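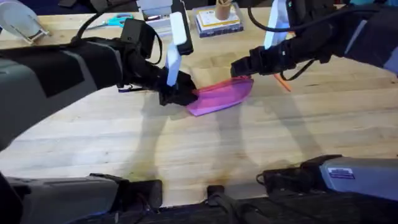
The butcher-block table at Lamholm, with a piece of magenta plastic near the middle.

Search this site Enter keywords Go

Lucero Huanca has been responsible for the packing room at Lamholm for 14 years. In an interview given for the Skastelthorpe newsletter on 1st February, she spoke mainly about the table, and about the bags that pass across it.

"People ask about the products first," she said. "I would begin with the surface. If the surface is wrong, everything done on it takes longer."

The top is built from long strips of pale wood. It has seams, small scuffs and a few dark stains, and Ms. Huanca does not intend to have them sanded out. "The wood was oiled in June and it will be oiled again. A stain that has been cleaned is only a color. We look for splinters and raised edges, as those will catch a thin bag."

Thin plastic is the material she discusses most readily. It creases, it clings, and it reflects the light in a way that hides small holes. New staff are taught to hold a bag by its two ends and to look along the film before anything is put inside.
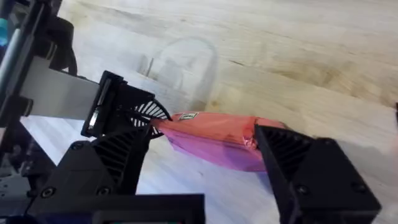

"A bag that has been twisted at the end should be opened out slowly," she said. "Pulling at the middle is what tears it. I also ask that any label be left flat – once it has folded on itself, the next person has to guess."

Clear containers receive similar attention. Ms. Huanca prefers them set down away from the front of the table, where a sleeve is less likely to brush against them.

Her colleague Eun-seong Heo, who joined the interview toward the end, raised the matter of color. The room formerly used clear bags for every order. "They disappeared against the wood," he said. "With pink, I can find the bag without searching for it." The change was adopted after a trial of 219 orders.

Asked what she would request next, Ms. Huanca named a second table of the same height, to be placed by the door.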